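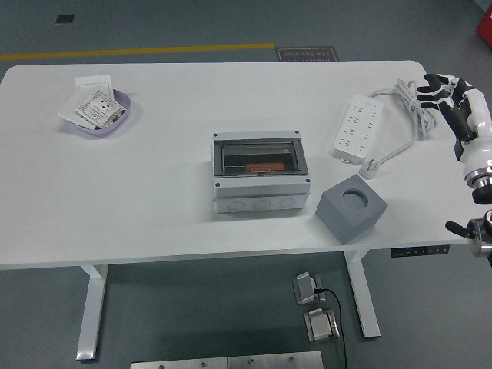 What does one row in this dataset stand for?

One row is one residential electrical permit issued in Demedville, as it stood when the permit was closed, voided or left to expire. Inspections tied to a permit are in a separate file and join on `permit_id`.

# demedville-wiring-permits

Cleaned electrical permit records for single-family and two-family homes in Demedville. The release holds 2238 permits on 638 parcels. Source records were typed from paper cards for the older part of the range and exported from the Wormont permit system for the newer part.

Maintainer: Pirjo Saarinen
Transcription and code tables: Bhupendra Pandey

## Files

| File | Contents | Key |
|---|---|---|
| `permits.csv` | one row per permit | `permit_id` |
| `inspections.csv` | one row per inspection visit | `permit_id`, `visit_no` |
| `codes.csv` | lookup for work types and result codes | `code` |

All three files are UTF-8, comma separated, with a header row. Fields containing commas are wrapped in double quotes. Missing values are empty strings. The text `NA` does occur in `remark` and is to be read as text.

If you load `permits.csv` with pandas, turn off the default missing-value handling for that column:

```python
import pandas as pd

permits = pd.read_csv(
 "permits.csv",
 dtype={"permit_id": "string", "parcel_key": "string"},
 keep_default_na=False,
)
```

Permit numbers on the paper cards have leading zeros. Reading `permit_id` as an integer drops them and breaks the join on card-era rows.

## Columns in permits.csv

There are 10 columns.

| Column | Type | Notes |
|---|---|---|
| `permit_id` | string | unique, leading zeros kept |
| `parcel_key` | string | random key, stable inside a release only |
| `issue_year` | integer | year of issue |
| `issue_month` | integer | 1 to 12, empty on some cards |
| `work_code` | string | see `codes.csv` |
| `service_amps` | integer | rating after the work, empty if not stated |
| `circuits_added` | integer | new branch circuits, zero if none |
| `status` | string | `closed`, `void`, `expired` |
| `origin` | string | `card` or `wormont` |
| `remark` | string | free text, redacted |

`service_amps` is the rating written by the applicant. It was not checked against the equipment. On service changes it is the new rating, and the old rating is kept only if someone mentioned it in the remark.

`circuits_added` counts new branch circuits and leaves out extensions to existing ones. Applicants did not always follow this. A kitchen remodel with a high count and an empty remark should be treated with care.

## Work codes

The full list is in `codes.csv`. The ones that come up most often in questions:

- `SVC` - service change or service upgrade
- `PNL` - panel replacement with no change in service rating
- `BRC` - new or extended branch circuits
- `RCP` - receptacle replacement, including ground-fault types
- `OUT` - detached garage, shed or other outbuilding
- `TMP` - temporary power during construction
- `MSC` - anything else

A permit has exactly one work code. When a card listed several kinds of work, the code highest in the list above was used and the rest went into `remark`. This undercounts receptacle work in particular, as it was often done along with a panel replacement.

The Wormont system had its own codes, and these were mapped to ours. Two Wormont codes, one for "subpanel" and one for "distribution panel", were both mapped to `PNL`. The office seems to have used them interchangeably, and we found no rule that separated them.

## Columns in inspections.csv

| Column | Type | Notes |
|---|---|---|
| `permit_id` | string | matches `permits.csv` |
| `visit_no` | integer | starts at 1 for each permit |
| `stage` | string | `rough`, `service`, `final`, `other` |
| `result` | string | result code, see `codes.csv` |
| `visit_year` | integer | |
| `visit_month` | integer | empty on some cards |

Visits are numbered in the order they were written down. On cards where two entries share a month, that order may not be the true order.

A voided permit can have inspections. Most of these are permits voided when the contractor changed and a new one was issued for the same job. The old and new permits are not linked in this release. They can sometimes be matched on `parcel_key`, `work_code` and year.

## How the records were prepared

1. Cards were scanned at the Brurnel records annex and typed by one person.
2. A second person retyped a sample without seeing the first version. Differences were settled from the scan.
3. Wormont records were exported as one table, then split into permits and inspections.
4. Street addresses were replaced with `parcel_key`. The lookup was kept offline and is not distributed.
5. Names, phone numbers, license numbers and meter numbers were removed from `remark` and replaced with `[removed]`.
6. Both sources were joined and checked for duplicate permit numbers.

There was one overlap period when the office kept cards and entered the same permits into Wormont. For those permits the Wormont row was kept, except where its remark was blank and the card had one. In that case the card remark was copied over and `origin` was left as `wormont`.

The scans are not part of the release.

## Known problems

- Permits on the Grube subdivision are thin for the early years. The area was under county jurisdiction before annexation, and the county files were not available to us.
- `issue_month` is overrepresented in June on card-era rows. The office dated a backlog of undated cards to June when it renumbered them. We left the value as recorded.
- `expired` was not used as a status on the cards. Any card with no final inspection and no void stamp was given `expired` by us. On Wormont rows it comes from the system.
- Service ratings of 60 and 600 were confused in typing on faint cards. Every 600 was checked against the scan. The 60s were only checked in the retyped sample.
- Some remarks mention aluminum branch wiring. There is no column for conductor material, and a text search will miss cards that use abbreviations.
- Parcels that were split or merged carry the key of the parcel as it stood at export.

## What the data can and cannot be used for

Suitable uses are counts of permitted work by type and year, time between permit issue and final inspection at month resolution, and the share of final inspections that needed a second visit.

It should not be used to estimate how much electrical work was done in Demedville. A good deal of residential work is done without a permit, and the share probably differs by work type. Receptacle replacements are a likely weak spot - like-for-like swaps did not need a permit for part of the range, and the rule changed without a clear note in the files.

Do not use it to judge the safety of a given house. A closed permit means that the office accepted the listed work at that visit, and it does not cover the rest of the wiring.

Repeat-visit rates should not be compared across the card and Wormont periods. Under cards, an inspector could note a small correction and sign off in one entry. Wormont forced a separate visit record for each result, so the later rate is higher for reasons that have nothing to do with the work.

## Checks

`make check` runs the validation script. It fails if:

- any `permit_id` is repeated in `permits.csv`
- an inspection refers to a permit that is not present
- a `work_code` or `result` is not in `codes.csv`
- `visit_no` has a gap inside a permit
- the row count of `permits.csv` is not 2238
- the number of distinct `parcel_key` values is not 638

The last two are there to catch spreadsheet edits saved by accident. Update them by hand if you build your own subset.

## Reporting errors

Open an issue with the `permit_id`, the column, the value you see and the value you expect. Please do not post a street address, even if it is your own. Corrections to card-era rows are checked against the scan before they are merged. Corrections to Wormont rows are accepted only when the value was damaged in our processing. If the office entered it wrong, it stays wrong here and gets a line in `ERRATA.md`.

Requests for the address lookup are declined.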